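Household Chores Study – Progress report to the Skadetti fund
Prepared by Sveva Monti, Muline
2023-11-25

Dear members of the board,

with this report I inform you where we are with the question you gave us in the first meeting: can a machine with two arms do the small chores of a home, at a level that a family would accept? Our answer until now is that it can do some of them in simulation, slowly, and that it still needs a person near to it for many things.

In this period we completed 2895 trials, all in the simulated apartment. The largest part was tidying of small items. We chose items which people leave lying on tables, because this is the chore that came first in the interviews with families. A pencil is a good test. It is thin, it rolls, and it must be passed from one arm to the other without falling.

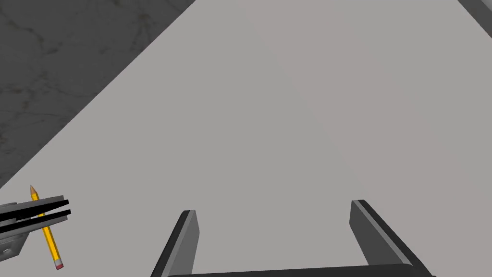 The passing from arm to arm is the step where we lose most of the time. When one arm holds the item, the second arm must wait, look, and choose from which side to come. Remo Cirillo has rewritten this waiting part in September and the movement is now more calm. Of the failed trials, 545 failed in the handover and the rest failed before it, mostly because the item was not grasped well at the beginning. We think that the next improvement must come from the grasp and we have moved two weeks of work there.

The second part of the work is about rooms. A tabletop is easy to understand for the machine, but a family does not live on a tabletop. It has chairs, beds, low tables, and things on the floor. We have asked the system to plan its way in a full room and to choose which item to take first.

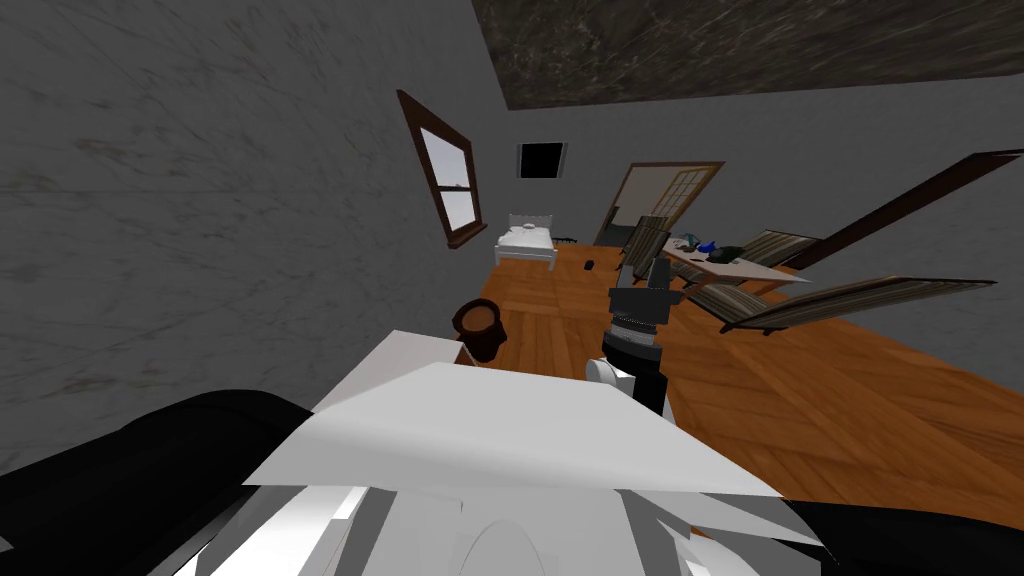 Planning takes too long at the moment. The system makes a correct list of items in most rooms, but it does not know yet what belongs where. For a person it is clear that a pot does not go on the bed. For the software we had to write this down, and each new room needs new rules. Jääskeläinen, our partner for the planning module, has promised a version that learns the rules from 5 demonstrations per room. We received it late and I can not report results on it.

I must also mention the question of surfaces. We changed the materials in the rooms on purpose – plain, wood, stone – to see if the recognition stays stable.
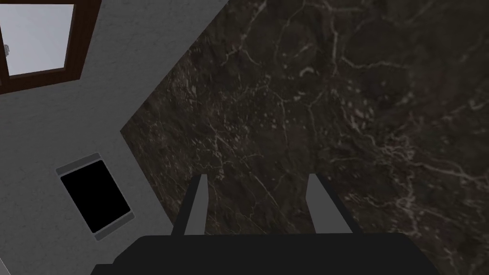
With plain gray surfaces the recognition is good. With stone that has many veins, the system sometimes reports a thin item where there is only a line in the pattern, and then the gripper closes on nothing. We are adding more of these materials to the training set.

Budget and time: we are inside the budget. The plan is behind by 2 weeks, for the reason of the late module. The license for Omik must be renewed before the next phase, and I ask you kindly to confirm this cost by e-mail.

Next steps are the grasp of thin items, the test of the new planning module, and a first comparison with a person who does the same chores in the same order. Remo Cirillo will send the full tables separately.

With kind regards,
Sveva Monti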